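How to Run the Bed-Making Demonstration at an Open Day

Issued by the Harju Programme Office. Revised June 27, 2025.

These instructions are for presenters guiding visitors through the hand-held gripper demonstration. Each session admits nine visitors and requires two presenters, one to handle the gripper and one to speak.

Before visitors enter
Confirm the booking list with Elli Kiiskinen. Charge the gripper, wipe the finger pads and check that the fingers open and close freely. Leave the bedding as it is; a rumpled comforter gives visitors a fair idea of the task.

Step 1. Grasp the fabric
Bring the fingers down on either side of a fold and close them slowly. Quilted material compresses a good deal, so pause before lifting.
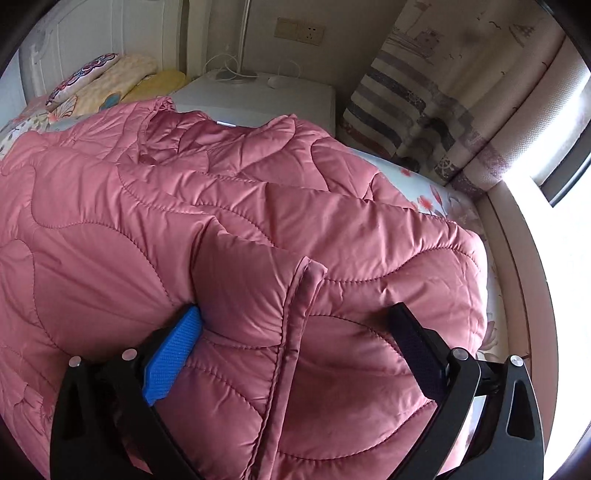 Invite visitors to watch the fabric and not the presenter's hand. If the hold slips, open the fingers fully and begin again. No more than three attempts should be made at one spot.

Step 2. Draw the comforter across
Walk backward along the side of the bed at an even pace, keeping the gripper low. Release, return and repeat until the surface lies reasonably flat - small ridges are acceptable.
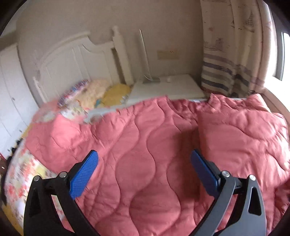

Gripper with fingers open over the pink comforter, headboard end of the bed beyond.

Step 3. Take questions
Allow time for visitors to try the handle themselves. Children must be accompanied by an adult. Technical enquiries should be directed to Martti Valtonen, and requests for school visits to Hajar El Khatib.

Return the gripper to the Trakik cabinet and sign the log before the next group is admitted.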